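What Is an Ambassador, and Why Does One Get Sent Home?

By Khải Ngô
6 October 2021

Suppose two countries share a river. We'll call them Grerna and Jadar. Grerna is upstream, so it gets the water first. Jadar is downstream, so it gets whatever Grerna has finished with, including the occasional boot.

One spring Grerna decides to build a dam. Jadar would like to have a word about this.

How does a country have a word with another country? It can't walk over and knock. A country is millions of people, plus mountains, and mountains are hard to move. So it picks one person to do the knocking. That person is called an ambassador.

What an ambassador does all day

An ambassador lives in the other country, usually in the capital city, and works in a building called an embassy. Jadar's ambassador lives in Grerna. Grerna's ambassador lives in Jadar. They have swapped, a bit like exchange students, except that the students are 60 and own a lot of dark suits.

The job is mostly talking and listening. The ambassador tells Grerna what Jadar thinks. Then she writes home and tells Jadar what Grerna thinks. She goes to a great many dinners. This sounds like fun until you learn that at every dinner she has to sit next to somebody important and be interested in their views on cement.

She also has to be careful with words. If you're angry with your brother, you might tell him he is a slug. If Jadar is angry with Grerna, its ambassador says that Jadar is "concerned." If it is very angry, it is "deeply concerned." If it is so angry that steam is coming out of the embassy windows, it says the talks were "frank." When you hear on the news that two leaders had a frank discussion, you can guess that somebody's voice went up.

The people at the other desks

The ambassador doesn't work alone. A big embassy might have over 200 people in it, and most of them never get near a president. Some help travelers who have lost their passports, or been robbed, or got themselves arrested for climbing a statue. Some work on trade, meaning what the two countries buy from each other and who is annoyed about the price. Some stamp visas, the permission slips that let you visit. Somebody has to order the printer paper, in a foreign language, from a company that is closed for a holiday they'd never heard of.
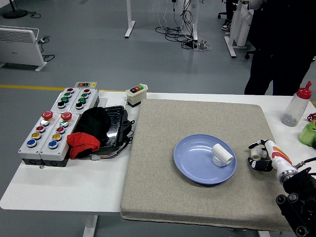

A small embassy might have eight people, and then everyone does a bit of everything. The person who stamps your visa in the morning could be writing a speech about fish after lunch.

The rule about not arresting them

Diplomats (that's the word for ambassadors and many of the people who work with them) have something called immunity. It means the country they are living in usually can't arrest them or put them on trial. Police can't come into the embassy either, unless they are invited.

You may think this is unfair. Plenty of adults think so too, especially the ones who have had their driveway blocked by a diplomat's car.

The rule is very old, though, and it came out of some nasty experiences. Long ago, a king who didn't like a message would sometimes take it out on the messenger. After a while it became hard to find messengers. So rulers began to agree on a deal: you leave mine alone and I'll leave yours alone. In 1961 many countries met in Vienna and wrote the deal down properly, in a treaty that most of the world has now joined. A treaty is a promise between countries, with signatures, and a nice folder.

Diplomats are still supposed to obey the laws of the place they live in. And if one of them does something truly awful, their own country can take the immunity away. It doesn't happen often, but it does happen.

Being sent home

Back to the river. The talks about the dam have been frank three times now, and Grerna is tired of hearing about it. It announces that Jadar's ambassador is "persona non grata." That is Latin for "a person who isn't welcome." Countries like to be rude in Latin. It seems more polite.

Grerna doesn't have to give a reason. The ambassador gets a little time to pack, says goodbye to the cement people, and goes home.

What do you think Jadar does next? If you have ever been in the back seat of a car with somebody who poked you, you already know. Jadar sends Grerna's ambassador home too. This is called a tit-for-tat expulsion, and grown-ups on television will explain it very seriously, with a map.

There is a milder way to complain as well. A country can call its own ambassador home "for consultations." Officially she has come back to talk things over. Really it is like leaving the lunch table with your tray and making sure everybody notices.

Why they always send another one

Getting rid of ambassadors feels great for about a week. Then a Jadar citizen gets sick on vacation in Grerna and needs help. A truckload of onions is stuck at the border, and it is a warm May. The dam is still going up, and now the only way to say anything about it is to shout it on the news, where the other side has to shout back or look weak.

So somebody makes a quiet phone call. Sometimes a third country helps out. Let's have one called Wutano, which gets along with both of them and owns a good conference hotel. People from Grerna and Jadar check in, on different floors, and Wutano's diplomats go up and down in the elevator carrying messages. After a few days both groups agree to sit in one room. They argue for an entire morning about the shape of the table. Real countries have done this, and for much longer than a morning.

In the end, they may sign an agreement about how much water the dam lets through. Neither side will love it. Each will go home and tell its own people that it won.

And each will pick a new ambassador, who will fly over, shake hands with the president or the queen or whoever they've got, and hand over a formal letter that says, more or less, "This one is ours, please listen to her." Then there is a dinner.

Words to know

Ambassador: the top person a country sends to speak for it in another country.
Embassy: where the ambassador works.
Immunity: protection from being arrested or put on trial.
Treaty: a written promise between countries.
Persona non grata: please leave.
Frank: see "What an ambassador does all day."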